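4.2 Restocking a shelf

1. Park the Neton facing the unit.
2. Select Restock and the shelf number.
3. Keep hands clear until the arm stops.
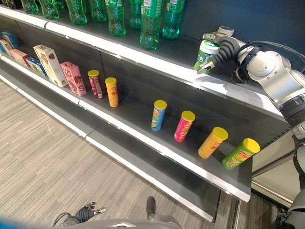

Small container held upright over the front lip of the top shelf.

Note: Neton handles up to 12 items per run. It can't yet sort mixed cartons or wipe shelves - leave those jobs to staff.

Caution: If an item tips, press Hold. Stand it up by hand, then go back to step 2.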